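Port Health and Border Screening: Inspection Checklist with Comments
Toltadero Wharf passenger terminal, pre-season inspection

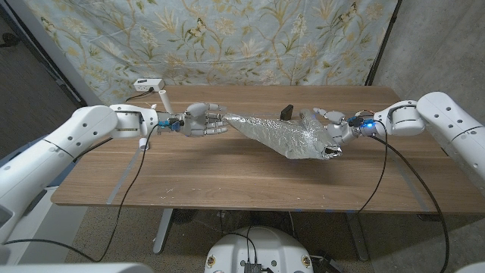
Date of inspection: 09/09/2019
Inspecting officer: Vanderleia Araújo
Terminal operator: Praltus
Scope: measles and dengue preparedness for inter-island passenger arrivals. Cargo and quarantine of plant material are covered by a separate inspection.

Ratings used: Satisfactory; Action required; Not inspected.

1. Arrivals hall

1.1 Health declaration cards available in all official languages
Satisfactory. Stock is held at both counters. The French cards still carry the former telephone number for the district health centre and should be replaced at the next printing.

1.2 Separate waiting area for unwell passengers
Action required. The room is available and has a working door to the outside, but it was being used to store folding chairs. The operator has undertaken to relocate these.

1.3 Signage visible from the gangway
Satisfactory.

1.4 Hand-washing facilities
Action required. One of 8 basins has no running water. Soap dispensers were full.

2. Isolation and transfer

2.1 Transfer agreement with receiving hospital
Satisfactory. The agreement with Assunção Hospital was sighted and remains current until January.

2.2 Ambulance access to the wharf apron
Action required. The gate is padlocked outside business hours and the key is held at the Tostolance depot. Travel time from the depot is around 30 minutes. A duplicate key is to be lodged with the duty officer.

2.3 Stretcher and linen
Satisfactory. Linen is laundered under the hospital contract.

3. Mosquito control

3.1 Standing water within the terminal boundary
Action required. Larvae were found in three tyres used as fenders on the disused boat ramp. The tyres were drained during the inspection. Drainage holes are to be drilled, or the tyres removed.

3.2 Guttering and downpipes
Satisfactory on the main building. The customs shed, built in 1984, retains its original box gutters — these hold leaf litter and should be added to the monthly cleaning schedule.

3.3 Insecticide store
Not inspected. The storekeeper was on leave and no alternate was authorised to open the cage.

4. Staff and records

4.1 Vaccination records for front-line staff
Action required. Records were produced for permanent employees only. Casual staff engaged for the cruise season must be included before they are rostered.

4.2 Notification procedure
Satisfactory. Staff at the counter were able to name the duty officer and locate the notification form.

4.3 Illness log
Satisfactory. Entries are legible and signed. The column for vessel name is frequently left blank and supervisors are asked to correct this.

Follow-up
Items 1.4, 2.2 and 3.1 are to be completed before the first cruise arrival. Item 3.3 will be inspected on the return visit. The operator's written response should be addressed to the inspecting officer and should quote the item numbers above.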